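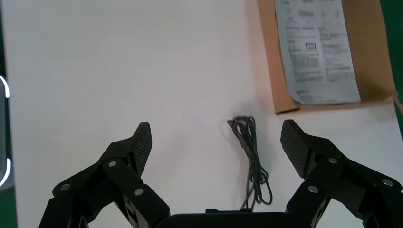 We had been meaning to go to the Lutine open day in Mullthorpe for years, and this September we finally got on the early train and went. Lutine make jigsaws, and have done so in the same brick building behind the station for a very long time, so if you grew up with a half-finished harbour on the dining table, as I did, it is a bit of a pilgrimage!

The tour lasts 90 minutes and starts in the cutting room, which smells of warm card and glue. Each picture is pasted on to board and left overnight before it goes anywhere near the press – a great slow thing called the Trivard, older than I am, that comes down with a thump you feel in your shoes. There were 22 of us in the group and we all jumped the first time (and, I'm sorry to say, the second).
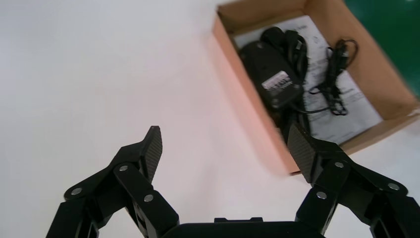 Open cardboard box with a printed sheet lying in the bottom.

After that came the packing room, and a good long chat about lids. A lid should slide down slowly on its own breath of air, and we were all allowed to try. I could have stayed there until lunch. The Zaki range, which is the one with the market scenes, gets a tighter lid than the others, and I have noticed that at home.

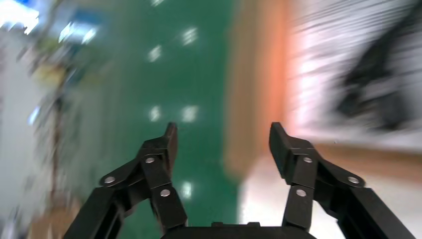 Choosing what goes into a puzzle picture is a job in itself, and the talk upstairs was my favourite part of the day. Big skies are hated and loved in equal measure, and anything smeared is harder still. My husband, who always leaves me the sky, went rather quiet at this point.

The café does a decent cheese scone, and the seconds shop is open until 4. I came away with a canal in winter, one corner slightly bent, and we started it the same evening.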